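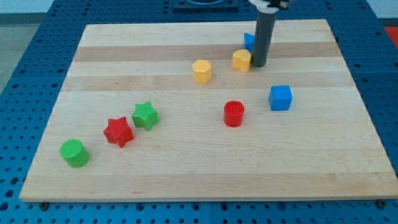
I've been meaning to write this up since we got back, and my notes are on the back of a car park ticket so bear with me. We went to the open day at Jidunis on 16/07/2022, me and my nephew and a bag of sandwiches, and we ended up staying until they were stacking the chairs.

Jidunis is the robotics workshop out past the ring road, in what used to be the carpet warehouse. I'd driven by it for years and assumed it was still carpets! Tickets were free but you had to book, and they let people in 50 at a time, so there was a bit of a queue with not much shade.

The big arms were downstairs behind a fence, lifting crates, and most people made straight for those. Very loud, very impressive, ten minutes was plenty. My favourite was upstairs, where Annatjie Kekana was running a much smaller arm over a chopping board of toy blocks. I mean it, a wooden board, the sort you'd slice a loaf on, sitting on a blue metal table full of little holes. A heart and stars and cylinders in colours straight out of a playgroup. Instead of fingers doing the work the arm had a plain grey rod pointing down, and the whole job was nudging things about with the end of it.

You'd think pushing would be easier than picking up (I certainly did, and said so, rather loudly). Annatjie was very patient with me. She said a block that's pushed a hair off centre starts to turn, and then it's heading somewhere else, and if there's another block in the way you've now got two problems. The cylinders are the ones she grumbles about. Stars are funny as well because you might catch a point or you might slide into the gap between two of them.

She let the visitors call out what should go where. My nephew asked for the red star to go next to the green star, and then changed his mind, and then wanted the yellow heart in the corner. He's seven. She typed it all in without a murmur.

Kristaps Rätsep gave the talk at two o'clock. He's the one who writes the software, which they call Stitis, and he had a graph of 150 practice runs that I followed for perhaps the first half. The bit I did write down was that 57 of them were thrown out for one reason or another. I found that oddly cheering, given how my week had gone.

Tea was £1 and the flapjack was excellent. Parking is round the back by the tile shop, don't try the front. They're doing another one in October and you can put your name down at the desk, so I have, for both of us.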